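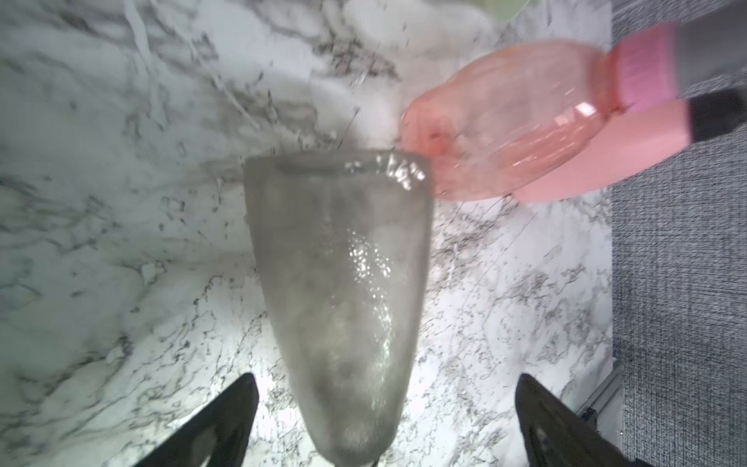 Fiachra Conneely left a comment under my last cleaning post: you can't just tip one thing into another and call it a system, you know, half of us have tried the homemade spray and gone straight back to the supermarket. Fair enough! I did promise a proper follow-up, and I've been putting it off since December, so let's get on with it.

My system, such as it is, goes like this. Everything gets mixed in a tall clear glass, because I can see what I'm doing. I used to mix straight in the spray bottle and it was hopeless — the neck is so narrow that I lost a good bit of every batch down the outside, and then I'd be wiping up cleaning stuff with the very thing I was trying to make. A wide rim solves that. You can pour in as fast or as slow as you fancy and still hit the target.

The recipe is dull, I warn you. Mostly water, a splash of white vinegar and a tiny squeeze of washing-up liquid. That's the windows and the fridge shelves sorted. NOT marble, please, if you've got marble worktops. Vinegar will dull them and you'll never forgive me. For marble I leave the vinegar out altogether, use plain water with the washing-up liquid and buff it with a clean tea towel afterwards. The glass I mix in is only for mixing, by the way, and it lives under the sink so it never gets muddled up with the ones we drink out of.

Now, bottles. I'm very fond of a pink one. I've had green and I've had blue, but pink is the one I can spot at the back of a cupboard when I'm on my knees with a torch. Fiachra also asked whether I decant back and forth, and yes, I do. If a batch has been sitting for a few weeks I tip it out, have a look at it, give the bottle a good swish with plain water and start again. It takes no time and it stops that slightly swampy smell (you know the one).

The bit I really wanted to talk about is the trigger, though. I've been through so many!

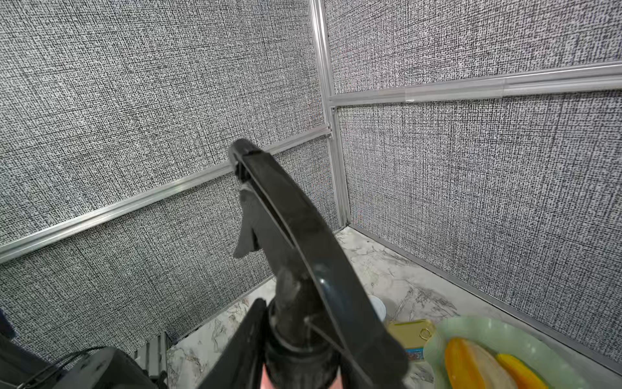 Black trigger, pink bottle, my favourite pairing.

What kills a trigger is being left with mixture in it. Before I put one away I fill the bottle with plain water and give it 20 squeezes into the sink, and the difference is enormous. My Skundus one has outlasted everything else I own, and the fancy Weltura one that I asked for as a birthday present (I know, I know) packed up after 9 weeks. If yours has gone stiff, unscrew it and stand the whole head in a mug of warm water for an hour before you give up on it. Wipe the ridges on the cap while you're there, as the dust does love to settle in them.

Next time it's limescale, and I've got opinions about kettles. If anybody has a trick for getting old labels off without an evening of picking at them, pop it in the comments, I've got three bottles waiting.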